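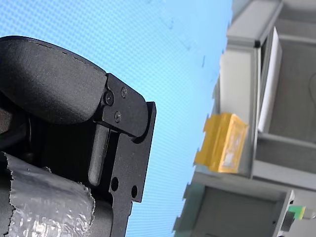 2 min read

Rolletano Recipe Cards

Rolletano is a set of 345 home recipes, typed up from handwritten cards and put into one plain, tidy format so that anyone can search them, print them or build something fun with them. We love these cards! They're full of crossed-out amounts, second thoughts and arguments in the margin, and we've kept as much of that as we could.

What you get

Each recipe is one text file. At the top are the title, the number of servings and the name of whoever typed it up, then the ingredients (one per line), then the method. Margin notes go at the bottom under "notes", spelling and all. The file called index.csv lists every recipe with its main ingredient and cooking time, if the card gave one.

203 of the recipes are savoury. The rest are cakes, biscuits, breads and jams – plus 15 versions of the same lentil stew, which we refused to merge. Try a few and you'll see why.

Amounts

Cups, spoons and "a good handful" are left as written. Where a card gave ounces, we added grams in brackets after them. Oven temperatures are in Celsius, with the gas mark kept if there was one. Please don't treat our conversions as gospel for baking, and do tell us if a cake sinks.

Known problems

Some cards have no oven temperature at all. The jam recipes don't cover safe storage, so check a current guide before you fill a cupboard. Allergens aren't marked anywhere yet, and Kalkidan Wako would be very glad of help with that.

Changes

June 27, 2023 – fixed the doubled salt in the flatbread (sorry!), split "soups" from "stews", and added the Wolde family cards, which are a joy.

Next big update is planned for September.

Thanks

Typing and checking by Amanuel Yilma, Kalkidan Wako and Mitiku Derese. Mesfin Tefera read the hardest handwriting and cooked far more of the stews than we asked him to.

Use

Copy, share and change anything you like. A link back is lovely but not required.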